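Darkstead Terraces
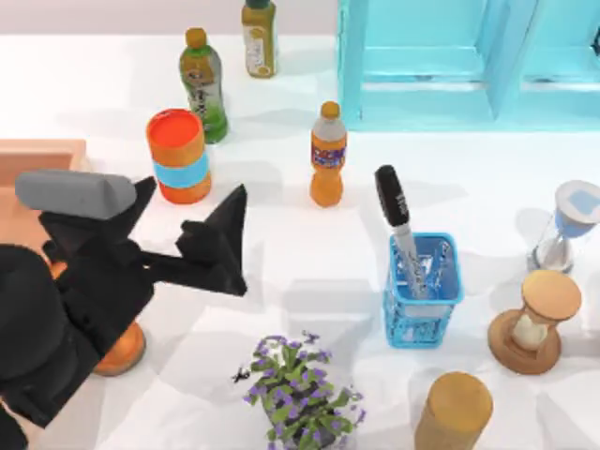 Darkstead Terraces is a residential estate of row houses and low apartment blocks on the eastern edge of Plovitz. It was laid out as a single private development and later divided into individually owned lots. The estate has 363 homes, most of them with two or three bedrooms.

Layout

The houses stand in short rows along three parallel streets. Each lot has a narrow front yard and a walled rear garden, with parking in shared courts behind the rows. The apartment blocks occupy the north end, where the ground falls toward the Fivuvach canal. The smallest apartments have a floor area of 1,300 square feet; the end-of-row houses reach 1,565 square feet.

Ownership

House lots are held freehold. Apartments are sold on long leases, with the ground and outer walls kept by the management company, Barreto. Owners of both types pay a yearly service charge, due in October, for road repair, lighting and drainage. Unpaid charges stay with the property and pass to the buyer on sale - a point usually settled before closing.

Alterations

Deeds restrict changes to street-facing walls, roof lines and boundary walls. Rear extensions of one story are allowed with written consent. The current design rules were drafted by the architect Catarina Sampaio and took effect on 04/08/2022. Short-term rentals are barred in the apartment blocks but allowed in the houses.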